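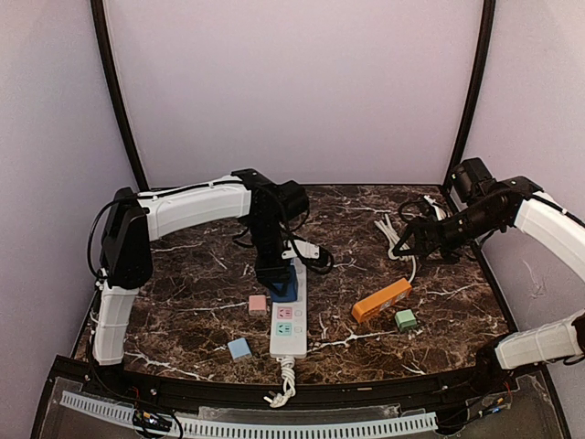
A white power strip with a blue plug or adapter, between two robot arms.

What is a strong password?

A password is like a key for your front door, but made of letters and numbers. If somebody has the same key, he can come in and look at your messages, your photos and your saved games.

Short passwords are easy to guess. A computer program can try a list of 1,618 common words faster than you can tie your shoe. This is why "dragon" or your dog's name is not a good key.

Try to use four words which have nothing to do with each other, for example:

pickle cloud tractor seven

It is long – and long is what makes it hard. You can draw a funny picture in your head for remembering it. Please don't use this one, many children are reading this page!

Use a different password for each game or website. When one is stolen, the others are still safe. A grown-up can help you to keep them in a password manager, a locked notebook inside the computer.

And if a friend asks for your password? You can say no, also to a best friend. Mum, Dad or the person who looks after you may know it.

New word: to guess – to try an answer without knowing it.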